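About Faltden

Equipment planning for small and mid-sized automation cells
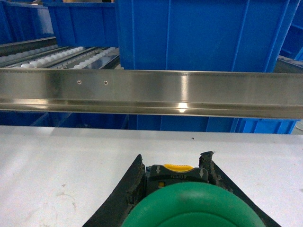 Faltden prepares equipment plans and budgets for companies that are adding robots to packing, sorting and light assembly work. We do not build cells and we do not sell hardware. Our product is a written plan with a parts list, a cost schedule and an order calendar, which the client can take to any integrator. Most of the lines in a plan are for ordinary items. The arm and controller take up one page. Roller conveyor, blue storage bins, steel rail and work surfaces take up several, and gripper fingers have a page to themselves. Fingers that hold hand tools wear along the contact edge, as the pair clamped on the green-and-black tool shows, and we budget them as a consumable with their own reorder point.

How we started

Mogens Hviid and Imelda Rivera set up the company after working on opposite sides of the same purchase. Hviid had written the technical specification. Rivera had to find the money for everything the specification left out: spare fingers, fixtures, floor anchors, freight, two extra weeks of commissioning. The first Faltden worksheet was a list of those omissions. The current version has 171 lines and is still organized in the order in which the costs tend to appear.

What a plan contains

A standard plan is delivered in 35 working days from the site visit. It covers:

Task definition. Part sizes, weights, cycle time, and which items the robot must pick up, hold or operate.
Capital equipment. Arm, controller, gripper, conveyor, tables, guarding, cameras and mounts.
Consumables. Finger pads, cables, filters and bins, with replacement intervals taken from the client's own records where they exist.
Site work. Power, air, network, floor loading and access for delivery.
Labor. Setup, operator training and maintenance hours for the first 3 years.
Order calendar. Lead times, deposit dates and the latest safe date for each purchase order.

Prices are taken from written quotes. Where a supplier will not quote in writing, the line is marked open and carries a contingency - we do not fill it with a catalog price. Clients receive the worksheet with formulas intact.

Ongart and Wallirari

Ongart is our costing worksheet. It links each piece of equipment to its consumables, so that changing a gripper model also changes the spares budget and the maintenance hours. It is included with every plan and can be edited after handover without a license from us.

Wallirari is the test room behind our office. It is used for questions that a data sheet does not settle, such as whether a given finger shape can hold a tool with a rounded housing, or how much clearance an arm needs between a table and a raised rail. Test time is quoted separately and booked by the half day. Clients may send their own parts and tools and are welcome to attend.

People

Mogens Hviid, technical planning. Writes task definitions and reviews gripper selection.
Imelda Rivera, budgets and contracts.
Janelle Villanueva, supplier quotes and order calendars.
Rodel Castillo, test room. Contact him before shipping anything heavier than a standard pallet.
Benjie Dumlao, worksheet maintenance and client handover.

Independence

Faltden accepts no commission from equipment suppliers. Trasow, which handles our freight estimates, is paid a flat fee per plan and does not bid on the resulting shipments.

Working with us

Send a short description of the task, the space available and the budget year. We reply with a scope and a fixed price. Plans intended for a January budget should be requested before the end of September; the December calendar is reserved for revisions to plans already issued.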